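Robot Hands in Practice
Unit 3: Comparing Grippers Without Fooling Yourself

Read before lab. The handout is short and the lab is long.

What we are doing

By now you have met the Plerositz arm in the teaching lab and formed an opinion of it. Set the opinion aside for two weeks. Unit 3 is about the part at the end of the arm, and about the awkward fact that most published comparisons of grippers are comparisons of everything else: the lighting, the object, the controller, the patience of the person running it at 6 p.m.

The rule for the unit is that you change one thing at a time. If you swap the finger pads and also swap the camera, you have learned something about your afternoon and very little about pads.

Hand-held first, arm second

We start with hand-held grippers. A person supplies the shoulder, elbow and judgment, and the gripper supplies the fingers. This takes the arm controller out of the comparison, which is a relief to anyone who has tuned one. It also puts a human in, and humans cheat. You will tilt your wrist to rescue a bad grasp and never know you did it. The wrist video will know.

Watch for three habits in particular. People slow down just before contact. They regrip when the first hold feels poor, then log it as a single grasp. They also choose the easy side of an object every time, and the Plerositz arm, when its turn comes, will have no idea there was an easy side.

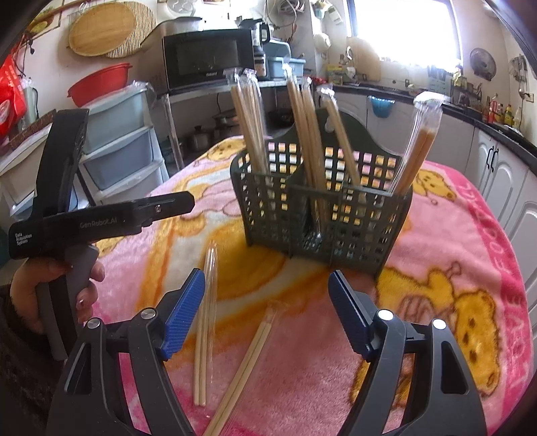
Choosing test objects deserves more thought than choosing the gripper. A rigid block on a bare bench will flatter any pair of fingers ever made, and every vendor owns one. What you want is something with a bad attitude. Chopsticks in clear plastic sleeves do nicely: the sleeve can slide over the sticks, the wood inside can shift, and clear plastic is miserable for a depth camera. Stand the bundles in a cutlery basket and they lean where they please, one of them well out over the rim. Lay a couple of packs flat on a fleece blanket and the fingertips have to get under something thin on a surface that gives. Ribbed pads like the blue ones help with some of this and may snag on the rest, so write down which part of the pad touches first.

Backgrounds count too. A strong window behind the work will wreck your exposure, and a patterned cloth will give your segmentation plenty to think about. Leave both in for at least part of the trials. Homes have windows and questionable blankets.

Pads and jaws

The Prutandale pads are soft and sticky for as long as they are clean, so wipe them between sets. The Carrasco pads are harder, last longer and let go when you ask them to. Release is half the job. A pad that will not give back a sleeve of chopsticks has failed, however splendid the lift looked.

Open the jaws fully before each approach. Half-open approaches save a moment and then knock over the target's neighbor, which you will be tempted to leave out of the log. Put it in the log.

What to record

Pad type and finger opening at approach.
Object pose at the start: standing, leaning or flat.
First contact, any regrip, and release, each as its own event.
Anything else that moved.

Each group does 10 practice grasps, thrown away, before the real ones begin. The shared Skivcombe set stands at 1,000 grasps from earlier classes, of which 202 had to be relabeled for unlogged regrips. Please do not add to the second figure.

Moving to the arm

In the second week you repeat the same poses on the Plerositz with the same pads. Expect your favorite to do worse. Before blaming the controller, replay your hand-held video and look at what your wrist was up to in the last inch of the approach. Bring both logs, and one failed grasp you can explain, to the discussion on Saturday, April 6, 2024. Yes, it is a Saturday. The lab was booked.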